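Sealing a marble coffee table: worth it or a racket?

yolanda_b
Thread starter
Posts: 1,858
We got a brown marble coffee table from Wencombe in February and the store is pushing a yearly sealing plan. The guy told me anything left on the stone overnight could stain it. Anything? My kids leave the AC remote on it every single day. Do I really need this?

CustodioR
Posts: 3,921
No. They make their money on the plan. Drip some water on it, wait 10 minutes, wipe it up. If the stone didn't go darker you're fine. I've never paid for sealing and my table looks the same as the day it came in.

sunita.l
Posts: 2
I wouldn't be so quick. Lemon juice will etch polished marble whether it's sealed or not, and oil does soak in. The plan sounds overpriced, sure, but "never seal" is bad advice too.

CustodioR
I didn't say never. I said don't pay a store to do it. A bottle of Zein and an old T-shirt, done before lunch on Friday.

Esperanza U
Has anyone seen a remote stain a table, ever? I keep hearing it and I never see a photo. Leaking batteries I could believe. A plain plastic case, no.

yolanda_b
That's my question too. Mine lives on there face down, and there's a reddish patch in the stone near the top end of it. My husband says rust. I say it's part of the marble. Opinions?
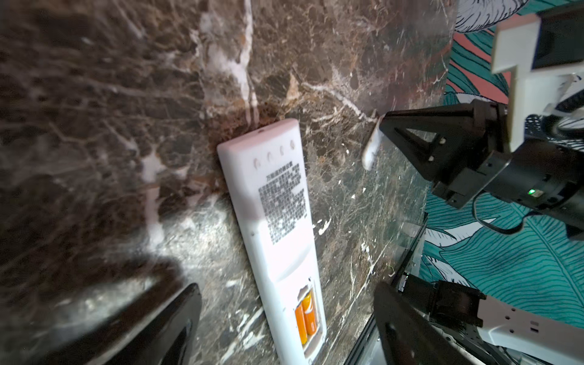 Remote on the table, batteries showing through the window. Patch is by the narrow end.

sunita.l
Looks like natural color to me, there's reddish brown in other parts of the stone too. But I can't swear to it from a photo.

CustodioR
Rust from what? The patch is at one end and the batteries are at the other. Your husband owes you dinner.

Esperanza U
Do you have the store's pictures from before delivery? If the patch is in those, case closed.

yolanda_b
Good idea, I'll ask Wencombe. I'm betting they try to sell me the plan again while I'm on the phone.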